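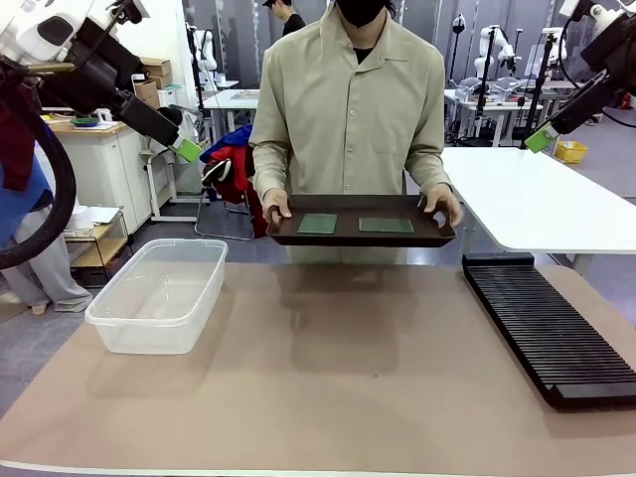 Nikola Karagiannis wrote back before I'd even finished the walk, asking if we could please put the exits first this time, last list had them on page two and people quit reading after the fire extinguishers. Fair. Exits are first.

CLUDIER BUILDING, GROUND FLOOR
Workplace safety walk, Mon 26 September
Walked by: Lenuța Zamfir
OK = fine, FIX = needs doing, ASK = don't know yet

EXITS
Front door, opens outward, nothing in the way: OK
Back door onto the yard: FIX. Push bar sticks, took two shoves. Latch side needs oil or a new latch.
Exit sign over back door: OK, lit
Exit sign by restrooms: FIX. Dark. Bulb or battery, didn't have the ladder.
Hallway width: OK but the Drunia boxes are creeping out again. Tape line is there for a reason.

FIRE
Extinguisher, kitchen: OK, needle in green, tag current
Extinguisher, stockroom: FIX. Needle ok, tag missing. Can't sign off without a tag.
Smoke alarms: OK in hall and kitchen. Stockroom one chirping, so FIX.
Call point by front desk: OK, cover intact
Drill: last one was before the summer. Next one in November, date to come from Alla.

ELECTRICAL
Power strips: FIX. One plugged into another behind the copier. Same as last time. Please stop.
Space heater under front desk, 2000 watts, running off an extension cord: FIX today. Wall outlet only or it goes home.
Panel door: OK, closes, labels readable
Clearance in front of panel: FIX, mop bucket and a folded cart
Cords across walkways: OK, the floor cover by the Ishida scale is holding up

STORAGE AND LIFTING
Shelf load plates: 500 lb per bay, plates on all bays but the end one. ASK, is the end one the same rating??
Heavy stuff low: mostly OK. Paint cans on the top shelf, FIX.
Step stool feet: OK
Trays and bins: carry level, both hands, don't stack past chin height. Empties go back on the rack, not the floor.
Pallet jack: OK, wheels fine, handle a bit lose

WORK TABLES
Edges and corners: OK
Surfaces wiped down: OK
Long sleeves near anything that moves: cuffs buttoned or rolled. Reminder only, no findings.
Fingers: pinch points need marking where the yellow tape has worn off. FIX, tape is in the drawer.
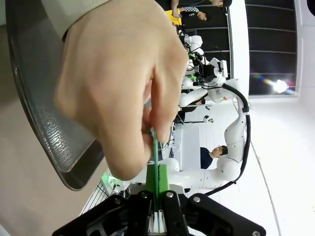
FIRST AID
Kit in kitchen: FIX. Out of large bandages and the burn gel expired. 6 pairs of gloves left, order more.
Eyewash: OK, ran it, clear
Contact list on wall: FIX, still has the old front desk number
Accident book: OK, nothing new since last walk

FLOORS
Entry mat: FIX, corner curls up, I tripped on it myself
Kitchen floor by sink: ASK. Damp again. Pipe or just splashing?
Stair treads: OK
Yard step: OK, paint fading

Heater, back door and stockroom alarm first, then the rest by Friday. Initial next to the line when its done and leave the sheet on the clipboard. L.Z.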